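I'd been trying to get Gifty Agbeko on the phone for two weeks, and when she finally called back she was eating lunch and told me to just start asking.

Gifty runs the overnight desk at Stoveck, the towing outfit that has the county contract for the stretch of Route 201 past the quarry. Back in March somebody cut the fence and drove off with four of the impounded cars. "Four! In one night," she said. "I came in with my coffee and there were four empty spots in the back row."

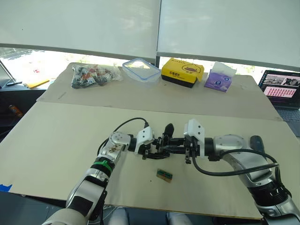
*Two arms over the table, green strap on the left one.*

I asked if she heard anything. She laughed at me (fair enough). "The office faces the road. The back row could throw a party and I wouldn't know."

The police got there quickly, she says, and then things went slow. Her boss, Osvaldo Sala, spent most of that week on hold with insurance. One owner, Kenta Aoki, had been due to pick up his hatchback the next morning at 10. "He'd already paid the fee. I had to call him myself, and I felt sick." 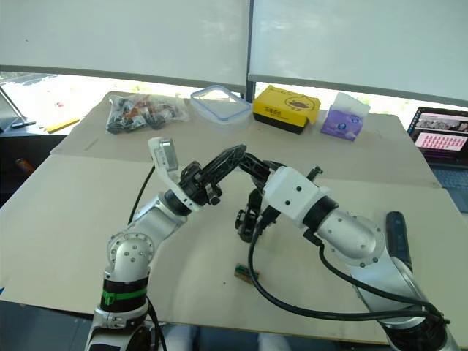
**AMADI, Jul 13, 2018** - Two of the cars have turned up since then, both behind a closed feed store, both missing their wheels. Aoki's wasn't one of them.

I got him later the same day, and he was nicer about it than I would've been. "They gave me the fee back," he told me. "I'm on the bus now. I read more."
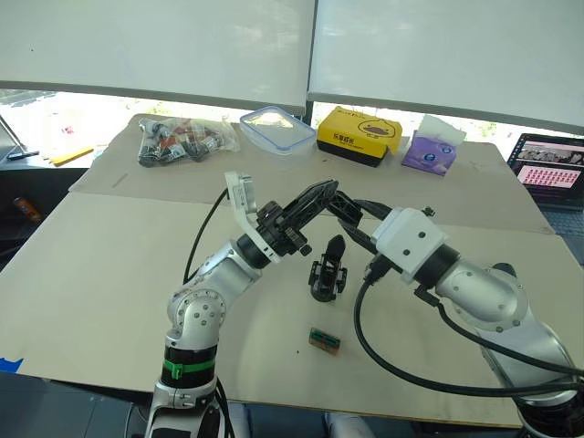
*4 min read*

No arrests so far. Detective Morena Amato wouldn't go into suspects with me, but she did say the fence was cut from the field side - "so they walked in before they drove out" - and that she'd like to hear from anyone who saw a flatbed parked out there.

Gifty has her own theory, which she made me promise not to print. She's still working nights. The fence is fixed, there's a light on the back row now, and she gets up to look every hour. "My knees hate it," she said, and then another call came in and she had to go.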